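Print this thread | E-mail this thread

Flirkach Forum > Arms and End Effectors > Two-finger grippers for cloth, which one to keep?

Posted by drolland, Monday, September 11, 2023

Hello all. I am comparing two grippers for a folding task with two arms, and I would like your opinion before I order the second pair. The first is the Fevville, with parallel fingers and a stroke of 60 mm. The second is the Arruda, which closes with curved fingers and costs 500 more for the pair. I have both on loan until December.

So far I ran 33 trials with each one, always the same shirts and the same controller (Skanis, default gains). One trial is one pick of a corner, a lift, and a fold to the middle. Fevville lost the cloth in 7 trials. Arruda lost it less often, but it took two layers when I wanted only one, and this I find worse.

Print | E-mail
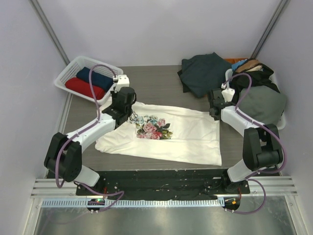 Finger shape is for me the main question, and the wrist camera is the second. When the gripper goes down flat over the cloth, the fingers hide the exact point where I want to pinch. A white garment is also difficult, with long creases going left to right and only the flowers of the print to give some contrast for the camera. On the dark fabrics I have the opposite problem, the folds disappear. Has somebody solved this with a different finger, or must I change the camera?

Didier Rolland

Print | E-mail

Posted by hgagnon

Hi Didier. I used the Arruda for one year on towels and I would not keep it for shirts. The curved fingers go under the fabric nicely, but you cannot control how deep. Your two layers problem will stay, you can only make it smaller by slowing down the approach.

Before changing the camera I would change the finger pads. We put thin silicone on the Fevville and the slipping became rare. It needs replacing often, that is true.

Print | E-mail

Posted by moss_and_solder

I do not agree about the pads. Silicone is good for the pick and bad for the release. The cloth stays stuck on one finger, you open the gripper, and the corner comes back up with it. For folding, the release is half of the work. I would take the Arruda and file the tips.

Print | E-mail

Posted by hgagnon

With flat silicone, yes. Ours has small grooves across the finger and it releases well. I never had the corner come back more than once in a morning. And please do not tell him to file the tips of a loan gripper!

Print | E-mail

Posted by moss_and_solder

Fair, I did not see the part about the loan. Do not file it.

Print | E-mail

Posted by kettle_nine

A different point. Those purple hoses make a big loop near the wrist on both sides. On our cell a loop like this pulled on the last joint at some angles and the position error was enough to miss a corner. I would check this before blaming any finger. Run the same path with the hose tied closer to the forearm and compare the joint currents in Skanis.

Print | E-mail

Posted by drolland

Thank you, I did not think about the hoses. If I tie them closer I am afraid they become too short when the wrist turns fully – but I can limit the rotation for the test. I will do this first, then the grooved pads on the Fevville. Harpreet, what is the thickness of your silicone?

Print | E-mail

Posted by hgagnon

One millimeter. Two was too soft, the fingers did not close parallel any more. Clean it with alcohol before each series, or your numbers will change from one day to the next.

Harpreet Gagnon

Print | E-mail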